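Gilov Simulation Data Program
Progress Report to the Prado Fund, Second Period
Submitted by Everett Mbeki, Program Lead

Work in this period centered on collecting example episodes in simulation for the grasping model. The grant agreement called for 300 accepted episodes by the end of the period. The team recorded 400, of which 90 were rejected at review, leaving 310 available for training. The most frequent grounds for rejection were an incomplete grasp and a start position outside the permitted range.

Outdoor ground textures were added to the Fidcombe scene library in October. Earlier episodes used plain tabletops only, and the model trained on them performed poorly when the background changed. Each new episode stores the view between the gripper fingers together with the arm commands, so that the two can be compared step by step during review.

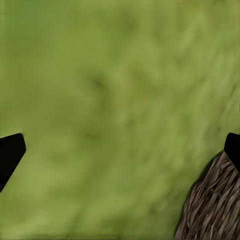 Figure 1. Simulated gripper view over a mottled green ground surface, fingers open, with a fibrous, straw-like object at lower right.

Objects with loose or frayed edges remain the hardest category. Reviewers did not always agree on what should count as a secure hold, and 105 episodes were scored a second time under a revised written standard. The revised standard is now in use for all categories.

One item is behind schedule. Transfer of the accepted episodes to the Gernari storage system was planned for November and will be completed in December. No additional funds are requested for this work.

In the next period the team will extend collection to uneven ground and begin the first full training run. Results from that run will be included in the next report.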